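3.2 Materials and surface layout

Folding and sorting of small household textiles was studied at two sites, Prellside and Nuvden, using the same list of items at each. The list comprised 17 cloths of mixed weave, all laundered once before the first session and left unironed. Each session began with the items placed singly on a table and ended when the last of them had been put in a basket. A total of 438 sessions were retained, giving 2238 placements for analysis.
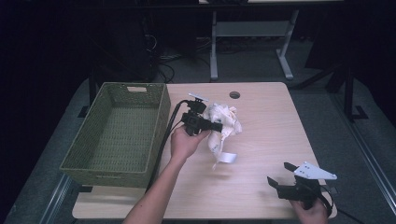
Figure 2. Table, basket and a cloth in the bunched state.

Starting state was coded before placement, following the scheme of Somogyi, as flat, folded or bunched. The bunched state proved the hardest to code in a consistent way, as the outline of the heap says little about the size of the cloth. In Figure 2 the cloth forms an irregular heap, and only a flat white strip trailing from it lies fully on the wood. Projecting strips of this kind were recorded separately — they were not treated as corners. The basket, woven and with slightly flared sides, stands at the left with its rim over the table edge; this position was coded as 'overhanging' and kept apart from positions wholly within the tabletop.

Coding was repeated after 10 sessions at each site to check for drift. Where the two passes differed, the later code was used. Items from the Idik set, added in May, were coded in the same way but are reported in Section 4.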